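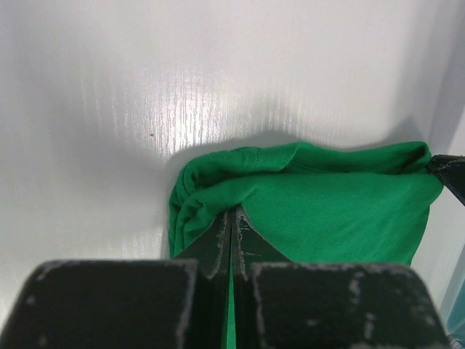 Radu: a two-arm shirt folding dataset

Radu is a set of teleoperated laundry episodes recorded on a two-arm tabletop cell, together with the baseline policies we trained on it. We started it because we wanted to know how much of folding is really just finding the right edge to hold. Quite a lot, we think now, and we are very happy to be able to share the whole thing!

What's in the release

2,892 episodes in total, of which 309 are held out for evaluation. Please don't train on those. Each episode starts with one or more pieces of cloth and ends when the operator marks the item as folded and stacked, or gives up. The give-ups are in there too, flagged with success = 0, and they have been surprisingly useful for training the value head.

Every episode has:
- video from the fixed camera and from both wrists
- joint positions and gripper opening for both arms
- a short text instruction
- segment labels (pick, spread, edge search, fold, stack)

The edge search label is the one we care about most. It covers the stretch where the arms have hold of the cloth but the item isn't flat yet, and one gripper is working along a hem or opening while the other keeps tension. Stela Toma labeled all of these segments by hand over two very long weeks in June, and her notes on the odd ones are in notes/edge_search.txt. Do read them, they're great.

Cell layout

The table is white and walled on three sides, with both arms mounted along the near edge. Cloth comes out of a plastic bin on the right and finished items are stacked at the far left. 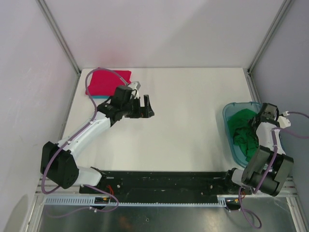 Bin position matters more than we expected. With the bin against the right wall, the right arm does nearly all the picking and the left arm is free to wait over the bare part of the table. Policies trained on this layout do not transfer well to a bin on the left, even with mirrored actions, so please say which side you used if you report numbers.

Baselines

Prarar is the plain single-stage policy. Ostarau is the same network with the segment label predicted as an extra output, and it is clearly better on shirts that land inside out or bunched up. It recovers from a bad first grasp up to 4 times before timing out, and watching it go back for a hem it has just dropped still makes us cheer. Configs for both are in configs/, weights in weights/.

Known problems

- 345 episodes have no right wrist video. See missing.csv.
- Gripper opening is in raw units. Jestness, our loader, converts it for you.
- Thin cloth is underrepresented. More is coming in the next version.

If you train something on Radu, good or bad, open an issue and tell us how it went.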